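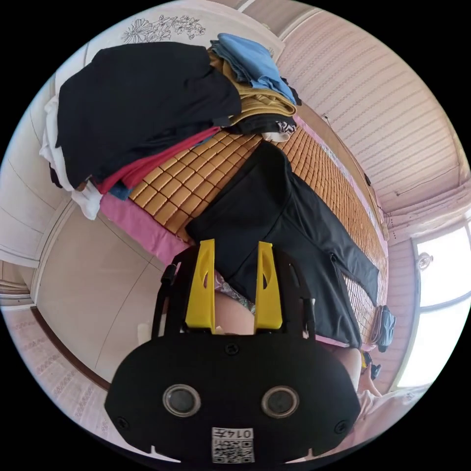

Sorting clothes on the bed with a Flerix hand gripper.

About Testska

Testska makes the Flerix, a hand-held gripper for recording household work, and runs a recording service for teams that would like the work done for them. Most of our customers are building robots that handle cloth.

The company was started by Rania Benkirane, who had spent years repairing industrial laundry equipment and wanted machines that could cope with a pair of pants as well as a flat sheet. The first Flerix was built in her garage. We now have a workshop with 10 people and a small parts store at the back.

What we sell

The Flerix kit comes with two grippers, a charging dock, spare fingers and a hard case. Each gripper has a black housing, yellow fingers and its own numbered label with a code, so that every recording can be matched to the tool that made it. Kits can be bought or rented by the month. The standard rental covers 40 hours of recording. Fingers wear out first, and we replace them free during a rental.

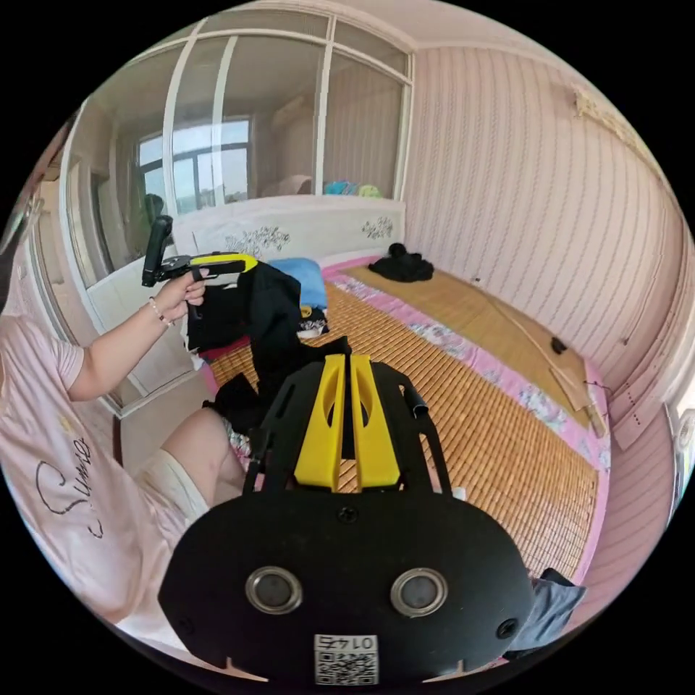

Our recording service is called Nekano. We work in ordinary homes, on the beds and tables people already have, because that is where our customers want their robots to end up. People work alone or in pairs, one gripper each or two. A new person trains for two days before any of their work is delivered. At the moment we have 62 homes on our list, and we add more each October when the new contracts begin.

Clothing is the largest part of what we do. Tasks include laying out, folding, stacking and putting away. Kitchen work is available too, but the waiting time is longer. 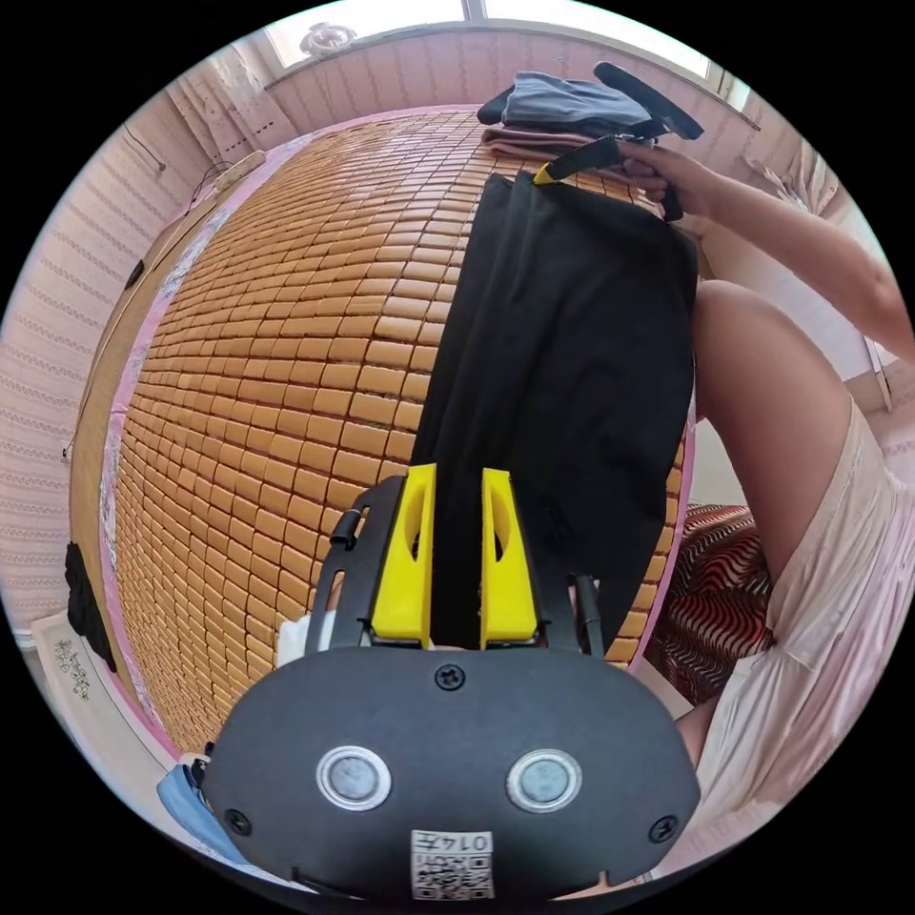
Two grippers at work on a black garment.

Tawfik is the software that goes with both. It checks each recording for gaps, sorts it by task and flags anything that needs to be done again. It is included with every kit and runs on a normal laptop. A typical order is around 225 recordings per task, and smaller trial orders are fine.

Visits and orders

The workshop is open to customers by appointment. Please write to the office with the tasks you need and the date you need them by. The price list was last updated on 9th July.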